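I own one good mug, and I've stopped being ashamed of how much I think about it. Dark rim, big loop of a handle, a painted band in yellow and red that looks like it belongs at somebody's wedding. I found it in June at the Detville pottery fair, where there were over 400 stalls and I'd promised myself I was only going for lunch (ha!).

The trouble with a mug you love is that you quit drinking out of it. Mine turned into a catch-all in a matter of weeks: buttons, a spare key, the little caps off bottles that I'm sure I'll need again.

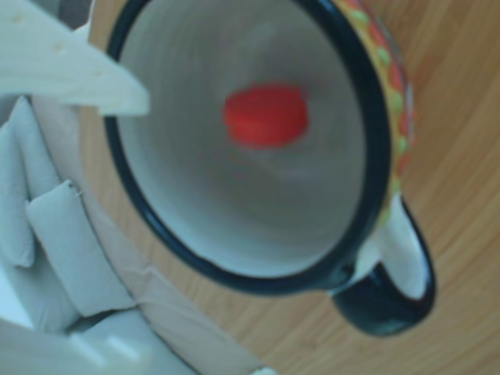 And I do need them, sometimes! Red ones especially. My niece and I play a tabletop game where you flick a cap across the wood and try to land it as near the mug as you dare, 10 points if it goes in. We've been at it all summer and the house rules now run to two pages. I put a few of them in my newsletter, fully expecting silence, and got a pile of mail back.

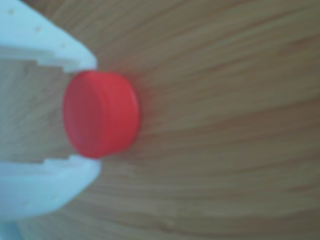
Parveen Memon wrote that we had it all wrong, that a cap should always be flicked smooth side down, and that her family in Clevell plays on bare wood only because a tablecloth kills the slide. She also wanted me to know that a mug with a narrow mouth is "just showing off."

Fair enough. Mine has a nice wide one, and I still miss most of the time. I've tried sitting, standing, and once kneeling on a chair, which my knees did not enjoy. 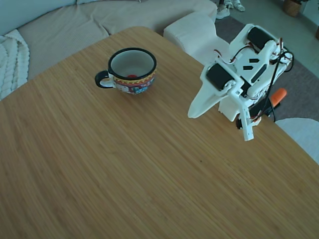 The good mug on the table, with a red piece at the bottom.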